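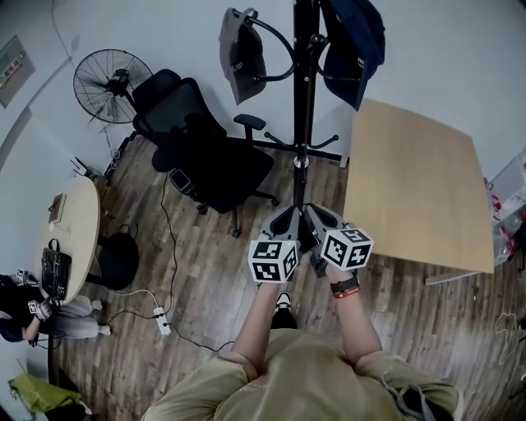 *Marker cubes ride on the back of both handheld grippers, and the cubes are what I want to talk about.*

# Let the bad demonstrations be loud

Jan 5, 2022

My favorite failure of the past year made no noise at all. No arm swung into a table, no motor cooked itself, no emergency stop got slapped. A printed cube slipped a couple of degrees on its mount, and for most of a week we collected beautiful, smooth, completely wrong demonstrations.

I love this kind of work, I should say that first. You pick up two grippers, you do an ordinary chore with them, and a robot that wasn't even in the building gets to learn from your wrists. It still feels like a magic trick to me! I'd do it on weekends if they let me. So take what follows as a fan's complaint.

The project was Jerlow, our two-handed tidying set: hang up a jacket, move a bag from a chair to a hook, that sort of chore. We had 2,912 recordings planned and the first 400 went into training on schedule. The policy that came out was charming. It would glide up to the coat hook with real confidence and then let go of the jacket a little to the left of it, every time, straight onto the floor. It did this with the left hand only. The right hand was a star.

Everybody had a theory. The gripper fingers were too slick (they weren't). The learning rate was wrong (it's always wrong, but it wasn't this). I personally spent two days convinced that the calibration software, a package we call Celtis, was mixing up its frames, and I wrote a rather grand message about it that I'd like to have back.

Then one of the operators picked up the left gripper, gave the cube a gentle push with her thumb, and it moved. A screw had backed out under it. The tracker had been reporting the pose of the cube perfectly the whole time. The cube just wasn't where we had told the software it was, relative to the fingers. A tilt of 2 degrees sounds like nothing, and then you work out how far that carries to the fingertips, and there's your jacket on the floor.

What bothers me is how easy our pipeline made it to miss. Our checks looked for dropped tracking, jumpy motion, and recordings that were too short. A cube that shifts and then stays put trips none of those. The files looked healthier than usual, because the operators were getting good. We threw out 70 recordings that week for jitter, and most of those were fine!

I think people in this field worry about the wrong end of the machine. We put fences and light curtains around the arm, as we should, and we treat the handheld side as harmless because a person is holding it. But the handheld side is where the robot gets its idea of the world. If a bad offset goes in there, the arm will carry it out faithfully, at full speed, near whoever is standing by. Ours dropped a jacket. With a pot of something hot I'd be writing a different essay.

So I'd argue for treating the mount as a safety part. At Rillico, where I work, that now means a touch check: at the start and end of each session, the operator closes both grippers on a fixed peg, and the software compares where it thinks the fingertips are with where the peg is. It takes less time than finding your coffee. If the numbers disagree, the whole session is held until somebody looks at the hardware. The first version held far too many sessions and people grumbled, me included, and we loosened it a bit in the second.

We also changed the mount itself. It has a locating pin now and a stripe of paint across the joint, so a shift shows as a broken line. Paint! I can't tell you how happy that stripe makes me. The team over at Ruddock went further and keyed the part so it only seats one way, and I mean to steal that by February.

Some colleagues say better learning methods will soak up errors like this one. Maybe so for random errors, which tend to wash out in a big set. A cube that leans the same way in every recording is teaching a lesson, and the policy was a very good student. I'd still much prefer to catch it at the peg, with the gripper in my hand and a screwdriver on the bench.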